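Section 4: Setting up for a visit or open day

Applies to the Gosavia table-top arm with the Haddad wrist unit. Read section 3 (power and stop button) first. If you've been sent this on the morning of the visit, go to 4.2 and come back for the rest later.

4.1 The day before

Most of the trouble at the Grundton open day came out of things left till the morning. Do these the afternoon before.

1. Choose the table. Solid, no castors, no flap. Long side against a wall or panel if there's one going.

2. Check the table doesn't rock. Fold card under a leg if it does, then check again with the arm bolted on. The arm moves the table more than you'd think.

3. Clamp the base plate. 2 clamps, front and back, handles down. Visitors catch their sleeves on handles that stick up.

4. Mark the reach. Arm powered off, joints released, swing it by hand through the widest circle it can make. Tape on the floor, a good stride beyond that. Tape on carpet peels, so use the wide cloth kind and press it down with a shoe.

5. Pack the spares box: fuses, spare fingers for the gripper, short hex keys, cable ties, tape, marker, a dry cloth, this guide printed out.

6. Load the demonstration programs and run every one at slow speed. All of them, including the ones you don't plan to show. Somebody will ask.

NOTE: The Cilier controller keeps the last speed setting when it's switched off. If you leave it on full the day before it'll come up on full the next day.

4.2 On the morning

Allow an hour. Doors at 9 means you start at 8, and coats off.

1. Stop button out of its bag and onto the table edge, operator's side. Press it. Twist to release it. Press again and leave it pressed.

2. Mains to the controller. Wait for the fan.

3. Connect the arm lead at the base. Quarter turn till it clicks. No click, not connected.

4. Connect the wrist lead and route it as in 4.3. Don't skip 4.3.

5. Release the stop button. Wait for the joints to take up. There's a small clunk from the elbow, normal.

6. Send to home position at slow speed, hand on the stop button the whole way.

7. Run program 1 twice with nobody inside the tape. Watch the leads, not the gripper.

CAUTION: Do not reach under the arm to straighten a lead while the joints are live. Press stop first, every time, even for a second.

4.3 Leads at the wrist

The wrist turns a long way in both directions and whatever is plugged into it has to go with it. Too short and the plug gets dragged out half way through the talk. Too long and the slack gets under the fingers. What you want is one easy arch with the lead free to roll over as the wrist turns, and nothing hooked round the edge of the table.
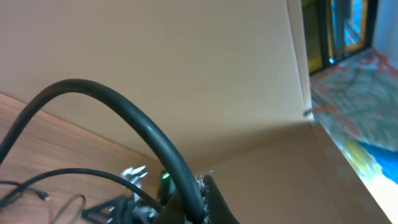 Fig. 4-1. Thick lead standing in a loop over the table, thinner leads lying lower. Green light on at the gripper.

Steps:

1. Turn the wrist by hand to its left stop, joints off.

2. Pay out lead till the arch stands up by itself. A hand's width more than that, then hold it.

3. Turn to the right stop. Lead should follow without going tight. Tight: pay out a bit more and go back to step 1.

4. Tie at the forearm, snug but so the lead can still slide. Cut the tail of the tie off flush, the cut ends scratch.

5. Thin leads seperately. Don't tie them to the thick one, it's stiffer and pulls them about.

6. Turn the wrist to both stops again, now with the arm low, now with it high. Four checks in all.

The green light means power at the wrist and that is all it means. It doesn't say the camera is talking to the controller. Check the status page for that.

CAUTION: Never hang anything on the arch. Badges, lanyards, name cards, the lot. It has been done.

NOTE: If the arm is beside a wall, run the high check slowly the first time. A lead that clears the table can still rub on the wall at the top of the swing.

4.4 Running the demonstration

Groups of 9 at most. More than that and the back row pushes the front row over the tape. Two members of staff per group: operator on the stop button, talker facing the visitors. The talker does not touch the controls and the operator doesn't answer questions while the arm is moving. Sounds fussy. Stick to it.

Suggested running order:

1. Arm at home, joints off. Talker says what it is, what it lifts, what it's used for in your own building. Two minutes.

2. Operator says "moving" out loud, then releases stop.

3. Program 1, slow. Pick and place.

4. Program 2, normal demo speed. Same moves.

5. Stop pressed. Questions. Let people come up to the tape, no nearer.

6. Program 4 if there's time. Skip 3 for school groups, it's long and nothing seems to happen in the middle.

7. Back to home, stop pressed, next group in.

Whole thing is around 19 minutes with questions. Leave a gap between groups to check the leads and put the pieces back where program 1 expects them.

If a visitor asks to have a go: joints off, stop pressed, and they may move the arm by hand with the operator standing next to them. One person at a time. No hand-guiding with the joints live on an open day, whatever they tell you they do for a living.

CAUTION: Long hair tied back and scarves off for anyone inside the tape. Staff too.

4.5 Showing the picture on a second screen

People like to see what the wrist camera sees. Worth the bother if the group is bigger than five or six, the ones at the back get nothing otherwise.

1. Screen on its own stand, outside the tape, turned so the talker can point at it without walking behind the arm.

2. Video lead from the controller, not from the wrist.

3. Pick "mirror" on the Cilier display menu. "Extend" gives visitors your desktop.

4. Check the picture from where the back row will stand. Bring the text size up if you can't read it.

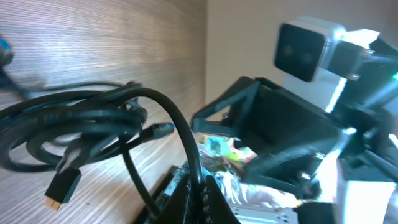

Spare video leads should go back in the box as soon as the screen is working. The reason is plain enough when you've had to trace one in a hurry with a group waiting. Black leads all look the same once they're in a heap, so look for the plug end: the HDMI one hanging down at the left of the coil has a gold-coloured metal tip and you can pick it out from that. Better still, flag both ends of every lead with coloured tape before the day and write on the tape what it's for. Keep coils well off to one side of the gripper. The open V of the finger, with its triangular cutouts, is just the sort of shape a loose loop catches on.

6. When the screen is up, run program 1 again and watch the picture for drop-outs as the wrist turns. Picture freezes at the same spot each time: that's a lead, back to 4.3. Freezes anywhere: restart the display from the menu.

NOTE: Some screens go to sleep after a few minutes without a change in the picture. Turn this off in the screen's own settings, the controller can't do it.

4.6 If something goes wrong with visitors there

Arm stops part way, no message. Press stop. Check the arm lead click. Release, home at slow speed, start the program from the top. Do not resume from the middle.

Arm stops, message E24. Wrist lead pulled. Press stop, reseat the plug, redo steps 1 to 3 of 4.3. If it comes back a second time in the day, swap the lead.

Gripper closes on nothing. Pieces have been moved. Put them on their marks. Check that first before you blame the program.

Gripper won't open. Press stop, then the small release on the underside with a hex key. Don't prise the fingers apart, they snap at the root.

Humming from the base. Clamps have worked loose. Press stop, tighten, check the table again.

Somebody crosses the tape. Press stop. Ask them back nicely. Start again from home. Don't try to finish the move.

Talker carries on talking through all of these. Operator fixes. If it takes more than a couple of minutes, move the group on and give them the leaflet.

4.7 Packing away

1. Home position, stop pressed, mains off. Wait for the fan to finish.

2. Wrist lead off first, then the arm lead. Hold the plug, don't pull on the cable.

3. Coil the leads loosely, large loops, one strap each. Tight coils ruin the thick one.

4. Fit the transport bracket before the clamps come off. Arm will flop otherwise.

5. Wipe the fingers with the dry cloth. No spray.

6. Tape up off the floor the same day. Left over a weekend it takes the carpet pile with it.

7. Fill in the log sheet: number of groups, any stops, any E codes, leads swapped. Return it with the arm, not by post after.

NOTE: Arms borrowed on the Grundton loan scheme are due back by the Wednesday after the visit. Spares used should be listed on the back of the log sheet so the box can be made up for the next loan.

Continue to section 5 for carrying the arm in a car or van.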